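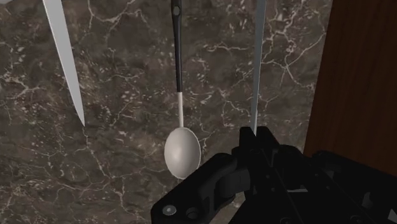 Render: knife blade and long spoon, points down.

Print | E-mail
2 min read

April, 4:10 p.m. – Cetgate notebook

Moved the invoice reminders from Botell to Prillo today. The old rule checked the whole customer list every hour, 2,168 records, and most of them had no open invoice. New rule starts only when an invoice passes its due date.

First test with 150 records. 6 reminders went out two times. I found the reason after lunch: the Botell rule was still active for the Bajpai account. Switched it off, ran the same batch again, no doubles.

Sneha Bhatia asks if we can also automate the thank-you mail after payment. I think yes, but the payment date comes in two formats and Prillo reads only one – must clean this first.

To do: export the old templates before the Botell plan ends. Ask Sneha which address should receive the error mails.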